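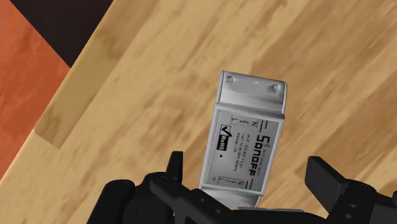 How do you get from "I make little videos" to an editor or camera person that somebody pays?

I'm 24, I work the front desk at a dental office, and for the past two years I've been making short films with my cousin on weekends. Seven of them so far, mostly comedies, one sort of ghost story that I'd rather not discuss. I shoot on a used mirrorless camera and cut everything on a laptop that sounds like a leaf blower. The only money I ever made was from a guy who sells home gadgets online and wanted product clips, so I spent a whole Saturday trying to make his gadgets look exciting. He paid me in a gift card. I learned a ton about reflections on plastic but I don't think it's getting me any closer to working on stories, and stories are what I want to do.

So my questions, sorry, there's a few. Is film school worth it at my age or should I spend that money on making something longer? I got into a one-year certificate program at a place called Rosser and they want a deposit in February. Also, do I put the product clips on my reel or leave them off? And does anyone look at shorts with 108 views?? My best one has 1,548 but I'm pretty sure my aunt is a lot of those.

Thanks for reading all this!
Posted by wallero_kid

3 answers

Catrin Bevan
Oh, I love this question, because I was you (mine was a shoe store, not a dentist). I did a certificate program, not Rosser so I can't speak to that one, and what I got out of it was mostly the people. I still work with two of my classmates. The classes themselves were hit and miss. The lighting teacher was wonderful, and the screenwriting one read us his own script for most of a semester.

Before you pay a deposit, ask them to put you in touch with someone who finished last year, and ask that person what they're working on right now. If the school gets cagey about it I'd hang on to my money. Ask how many projects you personally get to direct or edit, too. Mine advertised "hands-on" and there was one camera for nine of us, so I held a boom pole until about Easter.

On the reel: make two! One for narrative, under ninety seconds, your best shot first and no slow title card at the start. Then a separate one for product work. Small companies hire for that all the time and it pays the rent while you do the other thing. My first steady gig was cutting training videos for a warehouse outfit called Rostgate, dull as anything, and that's where I got fast. Being fast is half of why people call me back.

As for views, the people hiring me have never once asked. They watch maybe twenty seconds and then they want to know if I'm free next week.

And please charge money next time. A gift card is not a day rate.

Peiyu Tan
I skipped school and went the assistant route, so a vote for the other side. I signed up for every student and no-budget shoot I could get to, as a production assistant at first, then helping the editor sync sound and label footage. It took me some 2 years to get a paid credit (a short called Skamotano, you haven't seen it). If you can keep the dental job part time you'll be a lot less stressed than I was.

I disagree with Catrin a little on the two reels. Starting out I'd do one, story only, and just keep the product stuff in a folder with a link you can send if somebody asks. Comedy is hard to show in a reel anyway, the jokes die when you chop them up. Pick one full scene that works and put it right under the reel on your page.

If you do have 1,000 to spend, spend it on sound. A decent mic and a person who knows how to use it. I've turned off plenty of nice looking shorts because I couldn't hear anybody.

reelguy
film school is a scam just go make stuff. what camera do you have

Comment from wallero_kid on Catrin Bevan's answer:
Thank you so much, I emailed them tonight asking for a former student. I had not even thought to ask how many cameras they have. Will update if they write back!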